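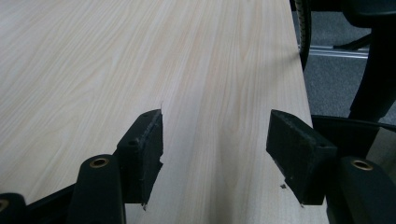
Gergely Illés zufolge ist der Greifer der Posten, bei dem die meisten Budgets zu knapp angesetzt sind. Gemeint ist der Anschaffungspreis nur am Rande. Gerechnet werde fast immer mit dem Gerät und fast nie mit den Backenbelägen, die daran verschleißen.

Bei Rotbridge steht für das kommende Planungsjahr die Ausstattung von 2 Arbeitsplätzen mit handgeführten Greifwerkzeugen an. Beschafft wird über Ondico, die Freigabe liegt bei Lakshmi Kaimal. Illés hat die technische Spezifikation geschrieben.

„Im ersten Entwurf stand eine Zeile: Werkzeug, komplett“, sagt Kaimal. „Damit kann ich nichts anfangen. Ich brauche Gerät, Verschleißteil und Arbeitszeit getrennt, sonst taucht das Verschleißteil im Herbst als ungeplante Ausgabe auf.“

Die Trennung ist inzwischen vollzogen. Pro Werkzeug sind 2.000 Euro für die Anschaffung angesetzt, dazu 1.000 Euro pro Jahr für Beläge, Buchsen und Kleinteile. Illés hält den zweiten Wert für vertretbar, solange die Beläge einzeln lieferbar bleiben. „Ein Belag, der sich an der Kante löst, verändert die Kontaktfläche. Das Werkzeug schließt dann noch, aber die Greifpunkte sind nicht mehr reproduzierbar. Für einen Vergleich über mehrere Wochen ist das unbrauchbar.“

Als Kriterium für den Wechsel schlägt er eine Sichtprüfung zu Schichtbeginn vor: Abrieb an der Innenkante, abstehende Fetzen, sichtbares Grundmaterial. Ein festes Intervall lehnt er ab. Im Probebetrieb hielt ein Satz Beläge 167 Betriebsstunden, ein anderer deutlich kürzer. Die Ursache wurde nicht abschließend geklärt; Illés vermutet unterschiedliche Klebstoffchargen.

Offen ist die Wahl des Lieferanten. Wogan bietet geschraubte Beläge an, Hurkeritz geklebte zum niedrigeren Stückpreis. Kaimal verweist auf die Rüstzeit: „Beim Kleben kommt die Aushärtung dazu. In der Zeit steht der Platz, oder ich kaufe ein Ersatzwerkzeug. Beides muss in dieselbe Tabelle.“ Ein Ersatzwerkzeug ist bisher nicht beantragt.

Auch die Tische gehören für Illés in die Planung. Helle Platten mit Holzdekor seien günstig, ihre Reflexe und die Schatten der Backen müssten aber bei der Beleuchtung berücksichtigt werden. Eine matte Auflage hat er als Option aufgenommen, ohne Betrag.

Die Angebote beider Lieferanten sollen im Juni vorliegen. Kaimal will bis dahin von Ondico eine schriftliche Zusage zur Nachlieferbarkeit. „Ohne die unterschreibe ich nur das Gerät“, sagt sie. Die Position für Verschleißteile bleibt so lange gesperrt.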